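Mostholm Parts Plate for Desktop Tower Work

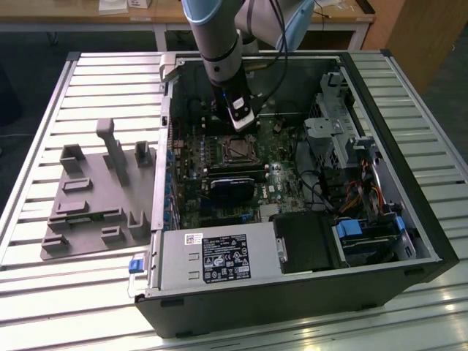 Product: Mostholm parts plate, revision 5
Type: 3D-printed fixture plate for robot-arm pick and place
Color: gray
Supplied by: Doltbridge Shared Workshop, Purnbridge
Availability: printed to order, or as files
Page last revised: 26 September 2021

Overview

The Mostholm is a flat fixture plate with raised mounts. It holds small computer parts in known positions next to a desktop tower laid on its side, so that an arm with a two-finger gripper can pick a part from the plate, carry it to the case and return it. It was designed on the workshop's own bench for members who build with a small arm and don't want to spend the first hour of every session taping parts to the table.

The plate is passive. It has no sensors, wiring or moving parts. Position data comes from your own teach points or from a camera, if you run one.

What the plate provides

A tall post toward the back serves as the touch-off reference. Teach the post first and store everything else as an offset from it. If the plate gets bumped, re-teaching the post brings all the other points back, provided the plate hasn't rotated. Rotation is checked against one of the rear holders.

The low slotted holders take boards and modules on edge. Slots have a lead-in chamfer on both long sides. A thin circuit board should drop in under its own weight and stand without leaning; if it has to be pushed, clean the slot with a flat needle file, two strokes per side, and try again.

The rear holders take square or boxy parts. They are open at the top and are deep enough to stop a part from tipping when the fingers open.

Specifications

Slot clearance: 0.2 mm over nominal board thickness
Plate mounting: M5 through-bolts with T-nuts, or clamps
Maximum part weight per holder: 200 g
Arm interface: none
Files: STEP and STL, with the holders as separate bodies
Print orientation: base down, no supports

Table requirements

The plate is meant for a slatted or slotted metal surface. It can be clamped to a plain wooden bench, though clamps take up room on the approach side and limit where the forearm can go. The plate and the tower must sit on the same surface. Two tables pushed together will drift apart over a session, and every point in the case will be off by the same amount.

Stand the plate to the left of the case, with the case opening facing up and the power supply nearest the operator. All sample programs assume this layout. A mirrored layout works if the program is mirrored too. Leave a finger's width between the plate and the chassis wall, more if your tower has release latches that stick out past the edge of the case.

Using it with a tower

Disconnect mains power and hold the power button to discharge the supply before the arm is enabled. Take off the side panel and store it away from the table. Dress the drive and power cables toward the drive cage and tie back any loop that crosses the board. A loose loop is the most common cause of a snagged finger.

Set the travel height to clear the tallest point of the drive cage, then add the length of the longest part you intend to carry. Builders usually set this height with an empty gripper and find out about the part later.

Approach the CPU socket vertically. The retention bracket must be raised before a processor is placed or removed, and in the sample program this is a manual step. The program pauses at the travel height, waits for input and resumes at reduced speed. The plate does nothing to protect socket pins. Practice on a scrap board until the placement repeats.

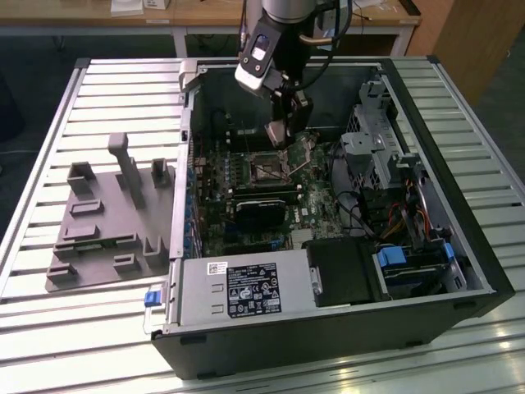 Gripper above an empty CPU socket, bracket raised. Fixture plate at left of the tower.

Routing the arm cable

Any cable running down the outside of the arm needs slack at the wrist and none at table level. Move the arm by hand through the full path from the farthest holder to the farthest point in the case before running a program. Watch the side facing the drive cage in particular. Perforated metal edges will catch a cable tie that hasn't been trimmed flush.

Gripper fingers

The holders are spaced for narrow fingers. The Pavliuk finger set (sold separately, also as files) was drawn to fit between neighboring holders with the fingers open. Wider fingers can be used if you leave alternate holders empty. Soft pads are fine but add their thickness to both sides, so measure with the pads on.

Revision notes

Revision 5: thicker base under the post. Chamfers added to the inside of all slots.
Revision 4: withdrawn in February. The base lifted at one corner during printing on some machines and the post leaned. Members holding a revision 4 plate can exchange it at the front desk.
Revision 3 and earlier: slot positions differ. Programs written for these will not run correctly on revision 5 without new offsets.

Known limits

Full-length graphics cards are too heavy and too tall for the slotted holders. Lay them on the bench.

Drives fit none of the holders. A drive cradle is in draft and has no release date.

The plate is not antistatic. Use a grounded mat and a wrist strap for any board you intend to power up again, and ground the gripper if its fingers are conductive.

Heat will warp the plate. Do not leave it in a car or use it next to a hot-air station.

Ordering

Printed plates are collected from the Doltbridge front desk in Purnbridge. Allow 11 working days. Mounting bolts and T-nuts are included; state your slot width when ordering. Files are released to members at no charge and may be modified for personal use. If you change the position of the post, mark the plate with your own revision letter so that it isn't mixed up with stock plates on the shared shelf.

Spare holders can be printed separately and bonded over a broken one. Cut the old holder down to the base and sand flat first.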